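March, late, kitchen table
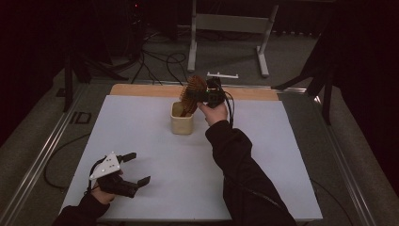 Replay drift again, all day on it. The timestamps on the right hand stream slip against the left one, and by the end of a long demo the planner thinks the hands are somewhere they never were. I picked the brush-and-cup demos to debug on because the cup is the only thing standing on the board, so if the predicted path for the right gripper comes in low it hits the rim and the checker screams. Easy to see. The left one stays well off to the side with its jaws open, and I used that as my zero. If the left "moves" in replay more than the noise floor, it's the clock, end of story.

So it's the clock. Mostly. Horácio thinks it's the interpolation and we argued through lunch. He may be half right, ugh. Our resampler goes to 30 Hz and takes the nearest sample, and nearest is a lousy idea when one stream is late. Swapped in proper interpolation around 4 pm, reran the Imlow set. All 400 episodes. Errors down on most, worse on a handful, and the worse ones all have the brush tipped over near the cup mouth. Orientation then? I'm blending the quaternions wrong I bet. Sign flip. I ALWAYS forget the sign flip.

Checked. Sign flip. Two lines. Lost an hour and a half to it and didn't tell Matilde until she'd had her coffee.

She wants the fix in Nanen before the Skestcombe people pull the next build, so I branched, wrote one test (one! should be five), pushed. CI died on something unrelated in the viewer. Pushed again. Died again, different thing. Went for a walk.

Still to do:

- tests for late packets, and for packets that show up twice
- make the 700 ms buffer a config value, why is it hardcoded, who did that (me, January)
- ask Horácio about the contact penalty near rims, I think its too stiff
- rerun on the Arruda episodes, both hands
- reply to mom

The planner still takes a silly wide swing before it comes down on the cup. Smooth, no collisions, just wierd. Cost weights probably. Not touching it tonight, laptop's at 2 percent and the charger is at work.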